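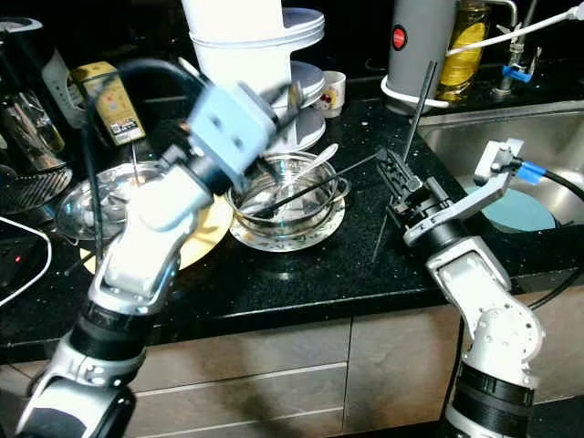
Colia: Teaching Two Arms to Clear a Kitchen Counter
Project report by Faisal Sandhu
Dec 1, 2024

I wanted a project where the robot learns from being shown, and kitchen chores seemed perfect – lots of shapes, lots of shiny surfaces, and a job everyone understands! Colia is my set of demonstrations for a two-armed robot working at a counter and sink. Over November I recorded 351 episodes, each one a short chore driven by a person from start to finish.

Collecting the examples
Every episode stores the joint positions of both arms along with the video. I split the chores into four groups: moving dishes, stacking, handling utensils, and work over the sink. I changed the layout after every 30 episodes so the model wouldn't simply memorize where the bowl goes.

The wrist views were the part I was most excited about, and they vary a lot in brightness. When the open fingers point up toward the edge of a dark wooden surface, nearly everything under that edge goes black and only a little gray shows at the tip of one finger. I kept dark stretches like this in the set and tagged them "low light" (my labeling script, Malik, lets me filter on that tag later).

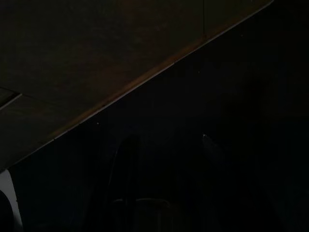 Plates over the sink
This group took the most practice, and I loved it. A plate is thin, so the gripper has to take it by the edge, and then the whole disk swings whenever the wrist turns. Holding a light blue plastic plate upright above the steel basin, the right arm does the clamping and the left keeps out of the way.

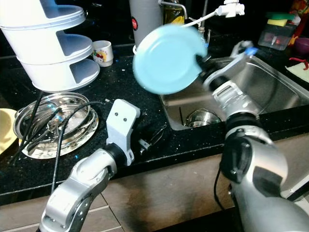 658 words in the full report | 4 min read

For training I used Zeltlow, a small imitation model that runs on our lab computer. It predicts a short chunk of motion at a time, and watching the first smooth reach was a great moment – I made everyone in the room come look. Thin utensils are still hard for it. My next step is to record more of those, with slower approaches, and to compare training with and without the low-light tag. The episode list and my notes are in the Zatdale folder on the class drive.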